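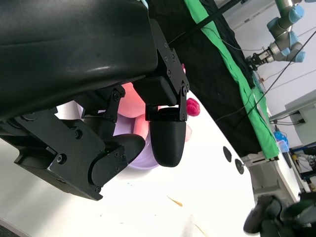 Cayetano Benítez
Design and technology technician, Altgate School

4 min read

February, workshop notebook, entry begun 15:40

Token boxes for the house charity collection. Design is the Year 9 one from last term with the slot widened. Each form gets a box, each pupil drops a token for the charity they want the form to support. Count at the end of the half term.

Blanks cut this morning from the Flokwood offcut sheets, 3 mm. Laser bed holds two sides and a lid per pass if the lid is turned through 90 degrees. Did not turn it on the first pass and lost a strip the full width of the sheet. Strip kept for tokens.

Kerf measured on three test combs. Finger joints at nominal size were slack enough to fall apart when lifted. Took 0.1 mm off each gap and the joint held dry with light tapping. At 0.15 mm the corners split along the grain. Going with 0.1. File saved as box_v4, please do not overwrite v3, the Year 8 group still uses it.

Slot: 32 mm by 5 mm. Tokens are 28 mm across. In v3 the slot was 30 mm and tokens caught if they went in at an angle. Tried twenty drops with the new lid, no catches. Tried again with two tokens held together, one jam, cleared by shaking.

Tokens: 140 per sheet on the nested layout. Total wanted is 3,244, which covers every pupil on roll for the terms left plus spares for the lower school. I make that 24 sheets with a part sheet over. Stock cupboard has 8 full sheets. The remainder is on the Lozano order, not arrived as of this afternoon. First batch will go to Years 7 and 8 only. 664 tokens needed for that, so five sheets, leaving three for remakes.

Engraving: house initial on one side, blank on the other. Depth set too high at first and the back scorched. Dropped power to 18 per cent and raised speed to 300. Initial legible at arm's length, no mark on the reverse. The letter Q closes up at this size and looks like an O. Opened the tail by hand in the drawing.

Glue: PVA on the base only. Lid is held by two screws so the form tutor can empty it. Pilot holes 2 mm. Anything smaller splits the ply. Screws are the short brass ones from drawer 6. The drawer label says 5.

Finish: one coat of Fanow clear sealer on two trial boxes. Dried in some 40 minutes near the extractor. Slight tack on the underside where the box sat on newspaper. Use the wire rack next time. Second coat not needed for indoor use.

Sanding is still the slow part. Eleven minutes a box by hand with 180 grit. The lunchtime group can do it if the edges are taped first, otherwise they round the fingers over and the corner shows a gap.

To do:
- chase Lozano for sheets and ask for a delivery slot before period 3
- new filter for extractor, reading is into amber
- fix label on drawer 6
- ask the office for the list of form codes, two forms have changed rooms
- cut tokens for Year 7, bag by house, write the count on the bag

17:05. Laser off, extractor run on for ten minutes, isolator locked. Two trial boxes left on the rack by the sink. Lids are not screwed down.

3 comments
6 shares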